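Brollent Evening Courses
Soft Furnishings 101, Handout 2: Living With Throws and Pets

Welcome back, everyone! Last time we talked about washing labels, and I know we ran over (my fault, I do love a label). Tonight is all about layering, so please bring the throw you use most at home, however tired it looks.

Long-haired pets shed onto knits more than onto smooth weaves, so shake yours outside before you wash it, and keep plush cushions for the spot your cat likes least.

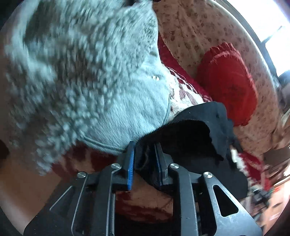
Fig. 1. Gray cat beside a red-and-white patterned knit, with a heart cushion on a spotted blanket.

For next time: read page 18 and bring a lint brush.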